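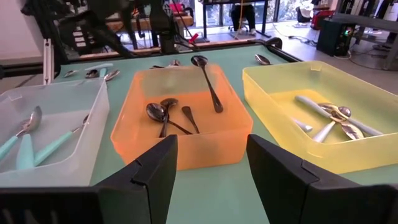

**Why does my Flovis gripper let go of a part when the arm stops suddenly?**

The holding current drops for a moment when the stop signal arrives, and on units built before the October revision the fingers can open by a few millimeters before the brake sets. A thin part such as a spoon handle can fall out in that time.

## Flovis two-finger gripper, replacement brake board

Part number FL-535. Fits all wrist-mounted Flovis grippers with the black finger set. Sold by Zein from the Trirninwood warehouse.

This board replaces the original brake board and corrects the release fault described in service notice 781. If your gripper has a serial number ending in R, the new board is already fitted and you do not need this part.

### What the fault looks like

The gripper works normally during picking and placing. The problem shows up only on a protective stop, either from the stop button or from the arm's own force limit. The fingers relax, the part slips or drops, and the gripper then reports that it is still holding. The controller shows no error. After a restart the arm carries on to the place position with nothing in the fingers.

The first report came from Noura Srour at the Reredlow sorting bench, where cutlery is sorted by handle color into open plastic bins. She found metal spoons on the table behind the bins at the end of a shift and first put it down to bad grasps. Libor Dvořáček went through the stop log and matched the drops to protective stops. He then repeated the fault on a second gripper with a different arm.

Light cutlery falling a short distance is a nuisance. A heavier or sharp part is a safety matter, and a person reaching in after a stop may have a hand under the fingers.

### Until the new board is fitted

- Do not reach under the fingers after a stop. Move the arm clear by hand guiding first.
- Do not carry knives, glass or anything over 156 grams.
- Set the stop type to "controlled" in the gripper menu. This makes the drop less likely but does not remove it.
- Check by eye that the part is still held before you press resume.

### What is in the kit

- Brake board with connector
- Flat seal for the rear cover
- Four cover screws (the old ones should not be reused)
- Printed fitting sheet

You will need a 2 mm hex key and a grounding strap. Neither is supplied.

### Fitting

Allow 40 minutes. Switch off the arm and the gripper supply, and support the fingers before you take off the rear cover — they are free to move once the board is unplugged. The connector goes in one way only. If it does not seat with light pressure, take it out and look for a bent pin.

After fitting, run the finger homing routine twice, then do a stop test with a spoon or similar light part. Press the stop button while the arm is moving at low speed. The part must stay in the fingers and the reported width must not change. Repeat with the arm pointing straight down and with the wrist turned on its side.

If the part moves at all, take the gripper out of service and contact us. Do not try to correct it by raising the grip force. Deok-su Ryu tested this on the old board, and higher force made the fingers open further.

### Price and returns

The board is free for any gripper covered by notice 781. Give the serial number when you order. Old boards should be sent back in the same box, marked for the attention of Shadi Twal.

Notice 781 was last changed on 8 June 2021, when the test with the wrist on its side was added.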